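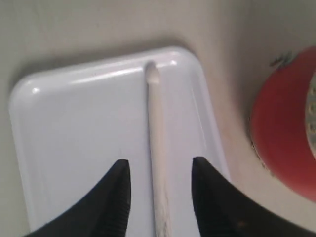 Une baguette claire dans un plateau blanc.

La méthode Etidon promettait l'accordéon en 103 leçons, sans solfège, sans professeur et, d'après la brochure, sans effort. Paraskevi Chatzigeorgiou avait payé 397 euros pour l'ensemble, livret compris, et elle en voulait au livret plus qu'au reste.

« Leçon 4, lut-elle à voix haute. Laissez la musique respirer à travers vous. »

Elle regarda le soufflet. Le soufflet ne respirait à travers personne. Il émettait, quand elle l'ouvrait, un râle de vieux chien, puis un fa qu'elle n'avait pas demandé.

Grigaitė, sa voisine du dessus, avait enseigné le piano pendant toute sa carrière et ne croyait pas aux brochures. Elle était descendue un soir d'octobre, vers neuf heures, en pantoufles. Paraskevi s'attendait à une plainte.

– Vous tirez trop fort, dit Grigaitė.
– Le livret dit de tirer avec générosité.
– Qui a écrit ça ?

Paraskevi retourna le livret. Un certain Rodby, « pédagogue et interprète international ». Il portait sur la photo une chemise ouverte et tenait l'instrument comme on tient un enfant qui n'est pas à soi.

– Il a les bretelles à l'envers, dit Grigaitė.

Elles se penchèrent toutes les deux. Il avait bien les bretelles à l'envers.

Paraskevi servit du thé. Elle expliqua qu'elle avait choisi la méthode pour les témoignages : une dame de Trorier jouait des valses au bout de quinze jours, un retraité avait animé le mariage de sa fille. Grigaitė demanda si elle avait déjà rencontré quelqu'un de Trorier. Non. Et elle, avait-elle déjà entendu une valse apprise en quinze jours ? Oui, malheureusement, plusieurs.

– Montrez-moi la main gauche.

Paraskevi montra la main gauche. Grigaitė la prit par le poignet, la reposa sur les boutons, écarta l'annulaire comme on déplace un bibelot. Elle lui fit jouer la même basse, puis l'accord, puis encore la basse. Rien d'autre. Au bout de vingt minutes, Paraskevi avait mal à l'épaule et s'ennuyait ferme, ce qui ne lui était jamais arrivé avec Rodby, qui changeait de morceau dès qu'on risquait d'entendre les fautes.

– C'est mieux, dit-elle, sans en être certaine.
– C'est régulier. Mieux, on verra.
– Quand ?

Grigaitė haussa les épaules et finit son thé. Elle ne proposa pas de revenir. Elle remarqua simplement, sur le palier, qu'elle dînait tôt le vendredi et qu'on entendait tout par la cour.

Le vendredi, Paraskevi ouvrit la fenêtre malgré le froid. Basse, accord, accord. Elle se trompa, recommença, se trompa plus loin. Le livret était resté sur la table, ouvert à la leçon 6, où Rodby invitait l'élève à improviser devant ses proches. Elle posa sa tasse dessus.

Basse, accord, accord. Au-dessus, quelque chose frappa le plancher, un coup, puis deux plus légers. Elle crut d'abord qu'on lui demandait d'arrêter. Les coups reprirent, un peu plus lents que son jeu à elle.

Elle ralentit.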